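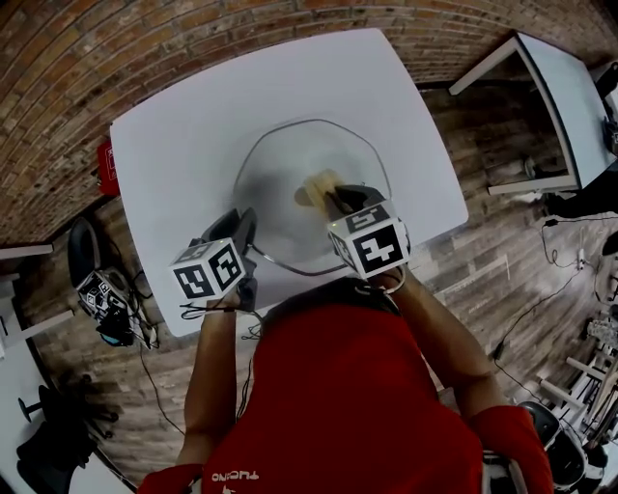
La jornada de puertas abiertas de Skandbridge empezaba a las diez, y a las diez y cuarto Ngan-ling Kuo ya había repetido tres veces que los visitantes no debían pisar los cables. Los visitantes asentían, miraban al suelo con respeto y pisaban los cables.

Venían de Nokville, en su mayoría, porque el ayuntamiento había puesto autobús. Había jubilados, una clase entera de formación profesional y un señor de Billum que preguntaba en todas las salas si aquello daba trabajo o lo quitaba. En la de soldadura le habían dicho que lo daba. En la de almacenes, que dependía. Llegó a la sala de manipulación con el marcador en empate y ganas de resolverlo.

- ¿Y el robot? - preguntó.

- Todavía no hay robot - dijo Ngan-ling -. Esta es la sala donde se le enseña.

El señor de Billum miró a Cheng-en Tsai, que estaba sentado a la mesa blanca con una camiseta roja y una pinza en cada mano, y luego volvió a mirar a Ngan-ling, por si había más.

- ¿A quién se le enseña, si no está?

Era una buena pregunta, y Ngan-ling tenía preparada una respuesta de dos minutos que la dirección había aprobado en noviembre. Explicó que Cheng-en hacía las tareas con las pinzas, que los cubos con dibujos en blanco y negro permitían saber en todo momento dónde estaba cada una, y que con muchas repeticiones la máquina acababa por aprender el gesto. Dijo «acababa por aprender» con la misma fe con que su madre decía que el primo Hiu-tung acabaría por sentar la cabeza.

- ¿Cuántas repeticiones? - preguntó una alumna.

- Novecientas - dijo Cheng-en sin levantar la vista -. De esta tarea.

- ¿Y cuál es la tarea?

- Poner la merienda en el plato.

Hubo un silencio. Ni siquiera los jubilados, que llevaban la mañana entera dispuestos a maravillarse, encontraron por dónde empezar.

Cheng-en bajó la mano derecha muy despacio. Había entrado en la empresa con una tesis sobre control óptimo y una carta de recomendación que su madre conservaba en una funda de plástico. Ahora era, según todas las mediciones internas, el hombre que mejor dejaba una merienda en un plato en todo el valle. En las cenas familiares le habían prohibido poner la mesa, porque tardaba mucho y hacía pausas.

- Si la suelta de golpe, no vale - explicó Ngan-ling -. Si la aprieta, tampoco.

- Mi mujer dice lo mismo - dijo el señor de Billum, y nadie quiso averiguar a qué se refería.

Entonces apareció Kwok-wai Man, director de relaciones externas, acompañado de los dos representantes de Odukoya, que estaban pensando en poner dinero y llevaban toda la visita pensándolo. Kwok-wai tenía la costumbre de entrar en las salas cuando ya no hacía falta y de resumir lo que acababa de pasar.

- Como ven, el futuro de la hostelería - dijo.

Uno de los de Odukoya se inclinó sobre la mesa y quiso saber si podía probar. No estaba en el programa. Kwok-wai dijo que por supuesto. Cheng-en se quitó la correa de la muñeca con la cara de quien presta el cepillo de dientes.

El inversor se sentó, agarró las pinzas y descubrió que tenía diez pulgares. Al primer intento la merienda salió despedida hacia los jubilados. Al segundo quedó de canto contra el plato y se fue venciendo poco a poco, mientras toda la sala contenía el aliento. Al tercero pidió silencio, aunque ya lo había. Veintitrés intentos después seguía sentado, sin chaqueta, y su socio le daba consejos que no le había pedido.

- La muñeca - decía el señor de Billum -. Se le cae la muñeca.

Al final la dejó en el centro, plana, sin ruido. Los alumnos aplaudieron. El inversor se puso en pie, emocionado, y le estrechó la mano a Cheng-en como si acabaran de bajar juntos de una montaña.

- ¿Esto cuenta? - preguntó -. ¿El robot aprenderá de mí?

Ngan-ling miró a Hsin-yi Hsiao, que llevaba la grabación desde el rincón. Hsin-yi miró el ordenador. Luego miró a Kwok-wai, que le sonreía con todos los dientes.

- Claro - dijo Hsin-yi, y guardó la sesión en una carpeta que llamó «no usar».

El autobús salía a las doce. El señor de Billum fue el último en irse, y ya en la puerta se volvió hacia Cheng-en.

- Entonces, ¿da trabajo o lo quita?

Cheng-en se estaba ajustando otra vez la correa. Le quedaban cuarenta y dos repeticiones antes de comer.

- De momento - dijo -, a mí me lo da todo.

El señor apuntó algo en el folleto y bajó las escaleras. Pisó un cable al salir.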